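Posted 21 December 2019 by Hildegard Oltmanns

We use cookies to improve your experience on this site. By continuing to browse you accept our use of cookies. Accept | Settings

4.2 Incumbent endorsement and delegate turnout

The second set of models takes delegate turnout at the district primary as the dependent variable. The sample covers 117 primaries in the Petrauskas and Gunolar regions, of which 65 were contested by a sitting officeholder. An endorsement is coded as early if the national party leadership announced it before the candidate list closed in June, and as late otherwise. Primaries in which the leadership endorsed more than one candidate - 12 in all - are kept in the sample but flagged with a separate indicator.

Early endorsement is associated with lower delegate turnout in both regions. The coefficient is larger in Gunolar, where delegates pay their own travel costs and the result is often treated as settled once the leadership has spoken. Late endorsement has no clear sign. In Petrauskas the estimate changes direction when the districts around Pudex are dropped, so we do not interpret it further. 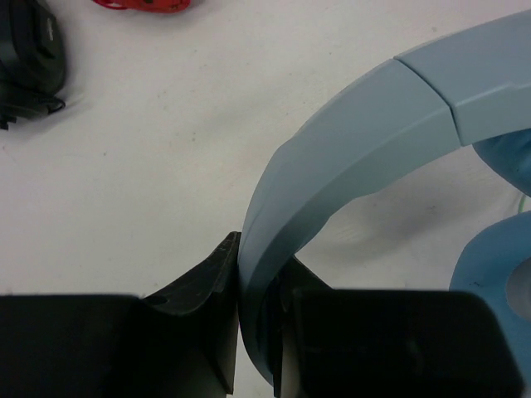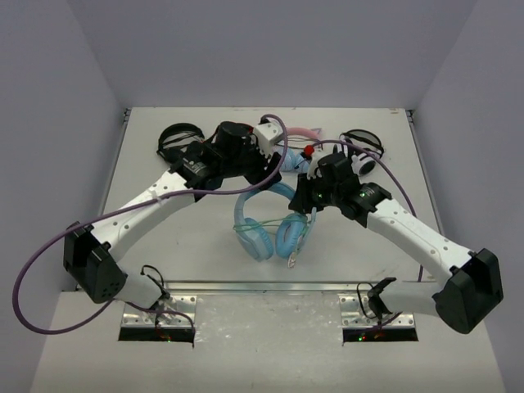 Figure 3. Curved light blue-gray plastic band between two black gripper fingers (first panel); two robot arms over headphones and headset parts on a pale gray tabletop (second panel).

A possible objection is that leaders endorse early where they already expect a weak contest. Low turnout would then reflect the lack of competition and not the endorsement itself. We address this in two ways. First, we control for the number of declared candidates on the day before the announcement. Second, we restrict the sample to the 33 primaries in which at least two candidates had held elected office. The early endorsement coefficient shrinks in the restricted sample but keeps its sign.

The local press offers a further check. The Prilent archive records the date on which each campaign named its district coordinators. Where coordinators were in place before the endorsement, the turnout gap is smaller. This fits the view that local organization offsets the signal sent by the leadership - although the archive is thin for rural districts, and missing dates are more common among losing campaigns.

4.3 Effects on the general election

We next ask whether low primary turnout carries over to the general election. The dependent variable is the change in the party's district vote share from the previous cycle.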